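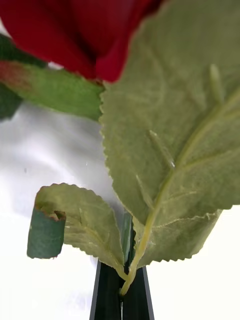

Photo: Hirnach wrist camera, ticket attachment 1

Ticket 3795
Product: Hirnach two-finger gripper, wrist camera kit
Compared with: Lesik gripper, same arm, same controller
Status: Reopened by customer

Problem
Controller reports "grasp lost" while the fingers are still on the stem of an artificial rose. The Lesik gripper on the same arm doesn't do this. Your first reply said the flower had slipped. I've attached a still so we can stop arguing about that one. The fingers are at the stem and the bloom is well above them.

What I can't rule out is the camera. At this height one big leaf takes up most of the right side of the view, and the short piece of green stem at the fingertips is a small target against all that other green. If your grasp check uses the picture at all, I'd look there first. The manual says it doesn't. The release notes suggest it does. Which is it?

Tried so far
1. Updated the firmware to build 1330, as told. No change, except the startup chime is louder.
2. Recalibrated finger width with the supplied gauge. Passed.
3. Swapped the cable for the one off the Lesik unit. Same error.
4. Turned off the wrist camera in the Eltberg controller menu. Error 366 at startup, arm won't move. Odd, if the camera has no part in the grasp check.
5. Lowered the minimum width setting by 3 steps. The message came up less often, but then it also reported a good grasp with nothing in the fingers. I don't call that a fix.

Support reply, 10:40 am
Please try a thicker object and confirm whether the fault continues.

Customer reply, 2:15 pm
It doesn't happen with a thick marker. I never said it did. We're choosing a gripper for the Hourani display job and the job is stems. The brochure lists thin items as suitable, so I'd like the smallest width the sensor can read, in writing — a number, please, and the test it came from.

I'm also not sold on the Lesik yet. It holds the stem without complaint but its fingers are wider and it catches the lower leaves. So this is still open as far as I'm concerned.

Support reply, 4:05 pm
Passed to the firmware team. Please send the controller log with the camera on.

Customer reply, 4:20 pm
Log attached. Leave the ticket open this time.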